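Drellivden Garden and Allotment Association
Minutes of the general meeting, Mar 24, 2024, Grenen Hall
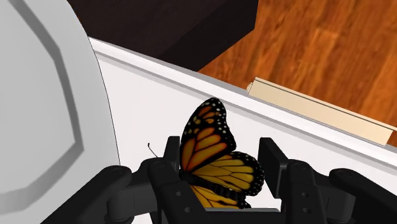
Monarch butterfly model, wings upright.

Present: Rahel Gisler (chair), Jonas Sutter (minutes), Nesrin Soylu, Chalerm Phetsri, Fabian Pfister, and plot holders as per the sign-in sheet.

Apologies were received from the Koller family (plots by the lower gate).

The meeting opened at 7:05 p.m.

1. Minutes of the previous meeting

Read and approved with one correction. Under "Paths," the words "north path" should read "north path as far as the second tap." Moved by Fabian Pfister, seconded by Nesrin Soylu.

2. Matters arising

The broken latch on the tool shed has been replaced. The new key is the same as the old key, so members do not need to hand anything in.

The letter to the town about the overhanging branches on the Trunska side was sent. A reply came saying the trees will be looked at in June. Rahel will write again and ask whether the two dead limbs over the parking strip can be dealt with sooner.

The borrowed wheelbarrow has not come back. Anyone who has it should leave it by the shed.

3. Accounts

Jonas Sutter gave the figures. The balance in the main account is $2,709. Of this, $2,340 is plot rent for the current year and the rest is carried over. Two plot rents are still owed and reminders have gone out. The insurance bill has been paid and is not due again until next spring.

Chalerm Phetsri asked whether the seed order had come out of this amount. Jonas said it had not, and that the order would be paid for when members collect their packets.

The accounts were accepted.

4. Water

The water will be turned on as soon as the night frosts are over. Fabian will check the taps first. The tap near the compost bays dripped for most of last season and needs a new washer, possibly a new tap.

There was a long discussion about rain barrels. Several members would like a shared tank at the top of the slope, fed from the shed roof. Fabian has priced a used tank that holds 2000 liters. It would need a level base and a lid that locks. Nesrin was in favor but said the overflow would run straight onto the plots below unless a drain was dug. A member from one of those plots said her beds already stand wet in spring and she would not want more water coming down.

Agreed that Fabian will draw up a plan showing the base, the drain and the overflow, with a price for each, and bring it to the next meeting. No money to be spent before then.

Members are reminded that hoses may not be left running unattended. Sprinklers are still not permitted.

5. Compost bays

The left bay is full and should not be added to. The middle bay is for fresh material. The right bay is ready to use and members may take what they need for their own plots, within reason.

Plastic plant labels and twine keep turning up in the finished compost. Please check before tipping. Blighted tomato and potato tops do not go in any of the bays.

Chalerm offered to turn the middle bay if he can have help with the bottom layer. Two members agreed to meet him on the work day.

6. Flower strip along the fence

Nesrin Soylu reported on the strip along the road fence, which was dug over last fall. It measures 30 yards from the gate to the corner post. She proposed sowing it with a mix of native perennials, with milkweed at the sunny end and asters and goldenrod further along for late bloom.

Jonas asked whether milkweed would spread into the plots. Nesrin said common milkweed does spread by its roots, and that she would use swamp milkweed, which stays in clumps. It also suits the damp corner. She added that milkweed sap can irritate skin and eyes, so gloves should be worn when cutting it back.

A member asked if goldenrod would make hay fever worse. Nesrin said ragweed is the usual cause – it flowers at the same time and gets mixed up with goldenrod – and that she would bring a printed sheet showing the difference.

Fabian was concerned that the strip would look untidy from the road in winter. After discussion it was agreed to leave the stems standing until spring but to mow a narrow edge along the sidewalk. Nesrin will put up a small sign.

Proposal carried with one against. Nesrin will grow the milkweed from seed at home and plant it out once it is big enough. The seed is already in her refrigerator. No sprays of any kind are to be used within reach of the strip.

7. Vacant plots and waiting list

One full plot and one half plot are free. Both will be offered to the first names on the waiting list. If the half plot is turned down it will be offered to the neighboring plot holder.

The question of neglected plots was raised again. The rule at present is that a plot not worked by the start of June can be reassigned after one written warning. Rahel said she would like to phone people before writing to them, as last year one member had been in the hospital. This was agreed without a vote.

8. Work day

The spring work day will be announced on the notice board. Jobs are:

Rake and top up the wood chips on the north path
Clear the ditch behind the shed
Fix the loose boards on the middle compost bay
Mow and edge the fence strip
Paint the gate, if dry

Bring your own gloves and a fork if you have one. Coffee and soup will be provided. Chalerm will make the soup and asks to be told in advance about anything people can't eat.

9. Any other business

Dogs. Two complaints about dogs off the leash. Dogs are welcome but must be on a leash at all times and must stay on the paths.

Bonfires. A member asked whether small fires are allowed in the evening. They are not. Prunings too thick for the compost can be stacked behind the shed and will be chipped.

Seed potatoes. Fabian has some left over from a bulk purchase, two early kinds and one late. See him after the meeting.

Parking. Please do not block the Koller driveway when unloading.

10. Next meeting

To be held at Grenen Hall after the work day. Items for the agenda should reach Rahel a week ahead.

The meeting closed at 8:50 p.m.

Action list
Rahel Gisler – second letter to the town about the dead limbs; phone calls on neglected plots
Fabian Pfister – taps; plan and prices for the tank
Nesrin Soylu – milkweed plants, sign, goldenrod and ragweed sheet
Chalerm Phetsri – middle compost bay; soup
Jonas Sutter – rent reminders; contact waiting list

Minutes taken by Jonas Sutter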